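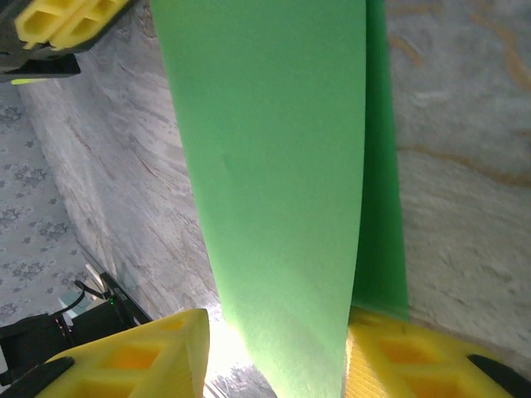 Soft sheet goods should never be graded for color alone, Shoshana Delacroix wrote in response to our first draft, and a reader who has only seen a foam sheet lying flat has seen half of it. We accept the first part of this remark and have tried to deal with the second part in the present section. The color ratings from the Odthorpe sessions were first reported for flat sheets only. They are now given for flat and raised sheets separately.

4.2 Foam sheets on patterned surfaces

Foam sheet has a matte face and takes color evenly, and this made it useful to us as a plain item to set against a busy background. A card of the same size picks up shine at low angles. Felt does not, but it sheds, and the fibers show on a pale tabletop. Foam marks easily in its own way. A fingernail, a box edge or the weight of another sheet can leave a crease, and in our stock such marks were common enough that we stopped discarding marked sheets after the February trial. Instead each sheet was given a line in the log, with the position of any crease drawn on a small outline.

The green sheet in Figure 1 has a faint crease or dent toward the middle left of its face. The face itself is a uniform light green. Along the right side there is a narrower strip of a stronger green, either a second layer or a folded edge, and the strip is also the darker of the two. Raters who were asked to match a raised sheet to a color card did not always choose the same part of it. Some matched the face and some matched the edge, and the written instructions used in February did not say which was meant. We changed the wording to "the widest visible part" and kept it for the rest of the study.

The background matters as well. Both the tabletop and the walls used in this part of the work are patterned, which is closer to an ordinary furnished room than the plain gray booth of the Clulden method. The tabletop has a gray-and-white marble pattern and the walls are papered in lavender with repeated clusters of small flowers. Neither pattern contains any green that would compete with the sheet. Glare was a larger problem than pattern. Where a bright patch falls on the tabletop next to an item, as it does near the lower end of the foam in Figure 1, the marble veining is washed out and the eye has nothing to compare the edge with.

We gathered 392 ratings from 80 people. Each person rated the green sheet against the marble pattern and then against a plain white board, with a rest between the two. Half of them began with the board. Figure 2 shows the sheet lying flat, slightly right of center, with a small blue cube to its left and a black-and-white checkerboard farther back.

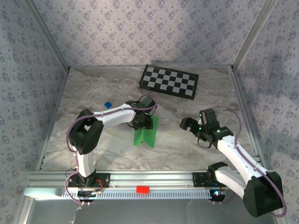
Raters found the outline of the sheet easy to describe on either background. The cutout in the lower edge was mentioned more often against the white board than against marble, and we think the veining is the reason - a gray streak that meets the notch can be taken for part of it. The blue cube drew few comments of any kind. It was rated as the easiest item to find, and its color was named without hesitation by nearly everyone.

The difference between the two backgrounds was small for flat sheets and larger for raised ones. This agrees in direction with the Kopecký wallpaper trials, although those used paper swatches on a wall and had no tabletop at all. It does not agree with the rule of thumb in the Tavis handbook, which advises a plain background for every soft material. For a flat foam sheet in a strong color we found no practical gain from following that advice. For a raised sheet there is a gain, but most of it can be had by moving the lamp.

Two limits should be noted. All the ratings in this section concern one shade of green, and a pale gray foam on the same marble would be a harder test. The order of viewing was balanced, but the time of day was not, and the later sessions were dimmer. Ratings for the remaining shades are reported in Section 5, together with the wording of the instructions as they stood in August 2018.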